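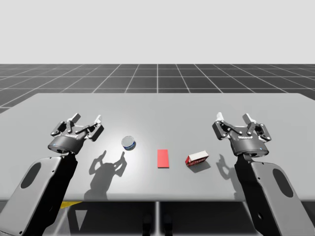 Gernevdale Village Hall
Premises Inspection Checklist, Spring Round

Date of inspection: 2026-04-12
Inspected by: Meinir Kemeys
Accompanied by: Elis Lougher (keyholder)
Report to: Hywel Parri, Premises Officer

Each item is marked Satisfactory, Action or Not Inspected. Comments are required against every item marked Action.

1. Entrance and approaches

1.1 Path and ramp free from trip hazards: Action
Comment: The lower slab of the ramp has lifted on the car park side. Cones have been put out. The slab is to be relaid before the next evening hire.

1.2 Handrails firm: Satisfactory

1.3 External lighting: Satisfactory
Comment: The lamp over the bin store was replaced in December and is working.

1.4 Door mat well seated in its recess: Satisfactory

2. Fire safety

2.1 Escape routes clear: Action
Comment: Folded stage blocks had been left in the rear corridor. They were moved during the inspection. Hirers are to be reminded that condition 4 of the hire agreement applies to the corridor as well as the main hall.

2.2 Final exit doors open easily from inside: Satisfactory
Comment: The kitchen exit was stiff at the last round. The bar has been adjusted and now releases with one hand.

2.3 Extinguishers in place, pins and seals intact: Satisfactory

2.4 Alarm call point test: Satisfactory
Comment: Call point 3 (foyer) tested. Sounders heard in all rooms, including the accessible toilet. Entered in the fire log.

2.5 Emergency lighting, short test: Action
Comment: The fitting above the stage steps did not come on. Reported to the electrical contractor in Bollport. The stage is not to be hired after dark until it has been repaired.

3. Kitchen

3.1 Fridge temperature record up to date: Action
Comment: No entries for the last two weekends. The sheet has been moved to the inside of the cupboard door, beside the thermometer.

3.2 Fire blanket accessible: Satisfactory

3.3 Hot water at sink: Satisfactory

3.4 First aid box: Action
Comment: Blue plasters and one eye wash pod are missing. Farah Lumenta is to reorder.

4. Main hall

4.1 Floor: Satisfactory
Comment: Slight wear at the serving hatch. No loose blocks.

4.2 Chairs and trolleys: Action
Comment: One trolley has a split castor and has been labelled out of use. Chairs are to be stacked no higher than the line marked on the wall.

4.3 Window restrictors: Satisfactory

5. Roof space

5.1 Hatch and ladder: Not Inspected
Comment: The ladder is on loan. To be carried forward.

Actions outstanding are to be confirmed in writing to Hywel Parri. Items 2.5 and 1.1 take priority. Ayten Akgül will carry out the re-inspection of both.

Signed: M. Kemeys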